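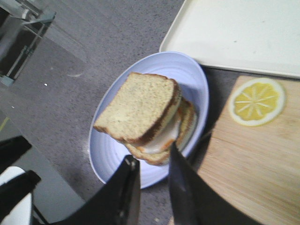
Page last changed: Tuesday, July 7, 2020

Dirkora Sandwich Bread Pan, Long

Product no. 868
Maker: Cattaneo
Status: In stock

The Dirkora is a straight-sided loaf pan for soft white, wheat and rye-blend sandwich bread. It comes with a sliding lid. With the lid on, the loaf bakes square. With the lid off, the top rises and rounds over in the usual way, and the slices have a curved crust.

The pan is aluminized steel with folded corners and a rolled rim. There is no nonstick coating. Grease it lightly for the first few loaves. After that most doughs release without help, though sweet doughs will still need a little butter in the corners.

Specifications

Body: aluminized steel, folded
Lid: sliding, same material
Coating: none
Oven limit with lid: 200 °C
Sold as: single pan with lid, or set of 2

First use

Wash the pan in warm water with a little dish soap and dry it right away. Wipe a thin film of vegetable oil over the inside and the underside of the lid. Put it in the oven at 150 °C for half an hour and let it cool with the door closed. A slight yellow tint afterward is normal.

Baking

Fill to a little over half for a lidded loaf. Slide the lid on when the dough is a finger's width below the rim. If dough pushes out at the lid end, use less next time. Take the loaf out of the pan as soon as it leaves the oven or the crust will go soft.

Care

Hand wash only. Do not soak overnight and do not use steel wool. Store with the lid off.

Changes to this product

Pans shipped since February have a wider lid channel. The old lids do not fit the new pans. If you need a lid for an older pan, order the Gidier spare lid and write "narrow" in the notes field.

Customer comments

"Heavier than my last one and the corners stay crisp. Lid was stiff until the third bake." Selamawit Berhe

"Good for cheese sandwiches, slices fit the toaster. Wish it came in a shorter size." Bernd Schmieder

Related items: Nondunov bread knife, Gidier spare lid (wide), Gidier spare lid (narrow), cooling rack

Questions on stock or bulk orders go to Lucienne Royer in the sales office.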